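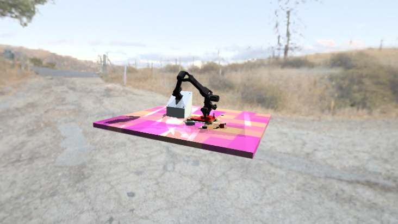

Fig. 1: Pink patchwork slab over pale, cracked gravel (render).

Ground you don't notice: project report
Aksel Hafþórsson, with Ingvar Ragnarsson
Handed in April 2, 2018

So, ground. When I told my flatmates I was spending a whole term on dirt they thought I'd failed something. But if you've ever played a game where you look down a hill and see the same brown stone over and over in neat rows, you know the problem. Our question was how to cover a big area with a small picture of ground without people spotting the repeat.

Ingvar and I started outdoors in November, which was a mistake (it gets dark so early!). We went to the old quarry road at Trolbridge and the car park behind Hjaltested, and between the two we came home with 1299 photos. Most were no use. You want flat, dull light with no shadows, and we had plenty of low sun, plus my own boots in a shameful number of them. After a long evening of sorting we kept gravel, dried mud, wet sand and a sort of mossy path that Ingvar loved and I never did.

Next we had to make each one tile, so the left side meets the right and the top meets the bottom. We did this by hand in Plomance with the clone brush. My first mud tile took me two days and still had a crack that stopped dead in the middle of nowhere. Ingvar's trick was to follow the cracks and cut along them, so the join hides inside a line that's already dark. Much better, and I redid all of mine that way.

Then the repeat itself. We tried 4 methods: plain tiling, turning every other tile, mixing two tiles with a blurry mask, and laying a very large, very faint stain over the lot. I was sure the turning would win. It looked awful on anything with a direction to it, like the wet sand, where the ripples suddenly ran into each other. On gravel it was fine. The faint stain was the cheapest thing we did and it helped everywhere, especially from far away.

For testing we put people from our year in front of a screen in the Jallero lab and asked them to press a key as soon as they saw a pattern. With plain tiling they pressed almost at once. With the mask and the stain together quite a few gave up and asked if the program had crashed. The mossy path did worst of all because it had one bright yellow leaf in it, and once you've seen the leaf you see it everywhere. I'd asked Ingvar to paint it out. He says I didn't.

If I did it again I'd take far fewer photos and look at each one from across the room before working on it, as odd bright spots jump out that way. I'd also test with people who aren't on our course, as ours know what to look for. The tiles are on the shared drive in the folder called dirt_final, and please ignore dirt_final_2, that one has the leaf.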